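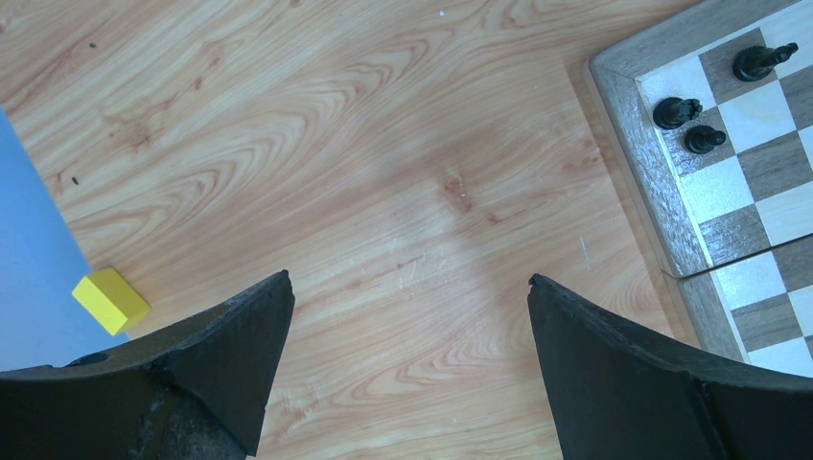
2 min read

Figured tabletops are a poor choice for a work surface, and I say so as someone who bought one. The grain on mine runs in long swirls and oval rings, pale honey with darker orange-brown lines. Buyers at Wovley pay extra for this. I paid 672 dollars, against 555 for the plain version.

The trouble is contrast. A yellow block is easy to find on that surface. A speck or a short pale scratch is not, and small pale parts disappear into the loops. Olga Garrido, who fits out workrooms for Ansah, argues that busy grain hides wear and so extends the useful life of a table. I accept the first half. Hidden wear is still wear, and on a bench I want to see damage early, before it reaches the edge of something that has to sit flat.

A flat light-blue sheet over part of the top solves most of this. It is matte, one color, and far enough from wood tones that almost anything shows up on it. Mine covers one side only – I still like looking at the rest. But if a table needs a cover before it can be worked on, the figure was money spent on the wrong property. Penach sells a plain gray top in the same size, and I would order that next time.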